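Keeping the Ground Open: A Conversation with the Head of Grounds at Turunen Park

Parks and Open Spaces Bulletin, August issue

The paths at Turunen Park have never been paved. Over the years the question of surfacing them has come before the park authority several times, most recently as part of the Hiltance plan, which sets out how the park is to be maintained for the next 20 years. The plan keeps the paths and the central open ground as they are. The Bulletin met with the head of grounds to discuss what that decision requires of the staff who look after them.

The interview began at the yard behind the Trudo gate, where the department stores its graders, rakes and aggregate. The head of grounds has worked for the park for 20 years and has held the present post for five of them.

"People assume that an unpaved surface is the one you leave alone," the head of grounds said. "It needs attention all year. Asphalt you can forget until it cracks. With this, if you miss a wet spring, you spend the summer putting it right."

The department divides the work by season. In early spring, crews walk every route and mark the places where water has stood. Low spots are loosened to a shallow depth, filled with screened material and rolled. The same crew returns after the next heavy rain to see where the water goes. Summer brings a different concern. Dry weather loosens the top layer, and heavy foot traffic carries it toward the edges.

"In August the complaint is dust, and in March the complaint is mud," the head of grounds said. "Often it is the same person writing to us, and I don't blame them. We answer both letters."

Asked whether the department waters the ground to hold the dust down, the head of grounds said that it does so only before large public gatherings, and early in the morning. Regular watering was tried for one season and abandoned. It drew down the supply needed for young trees, and the surface formed a crust that broke up under bicycle tires.

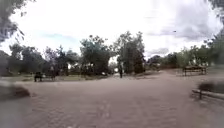 The trees are the principal reason the plan rules out paving. An arborist's survey carried out by the consulting firm Fundar found that many of the older specimens have roots running well beyond their canopies, some of them under the most heavily used routes. A sealed surface would keep rain from reaching those roots, and the digging required for a base layer would cut through them.

"We had a price for paving, and it was a reasonable price," the head of grounds said. "Then we laid the root survey over the drawing. There was very little of the route we could dig without losing something we had spent decades growing."

Compaction remains a risk even without paving. Service vehicles are now limited to 5 miles per hour on all paths, and contractors' trucks must remain on the perimeter road. Materials for events are brought in by hand cart or by the department's two light utility vehicles. Organizers were slow to accept the rule, the head of grounds said, and some still ask for exceptions. Few are granted.

The open ground also serves a purpose that the plan describes as "unprogrammed use." Requests to install seating, kiosks and a fixed stage there have been declined. The department issues permits for 40 events a year across the park and does not intend to raise that number.

"Every empty space attracts proposals – good ones, usually," the head of grounds said. "But a wide place where you can simply cross in any direction is hard to get back once it has been filled."

Accessibility was the most difficult subject of the review. Loose material is tiring for wheelchair users and for visitors with strollers, and the head of grounds acknowledged that past maintenance did not take this seriously enough. A firm, bound-gravel route 125 yards long has been laid from the Trudo gate to the restrooms, along a line the survey showed to be clear of major roots. The department is collecting comments on it before deciding whether to extend it.

Residents may read the Hiltance plan at the park office during regular hours. Comments on the bound-gravel route may be left at the same counter or mailed to the grounds department.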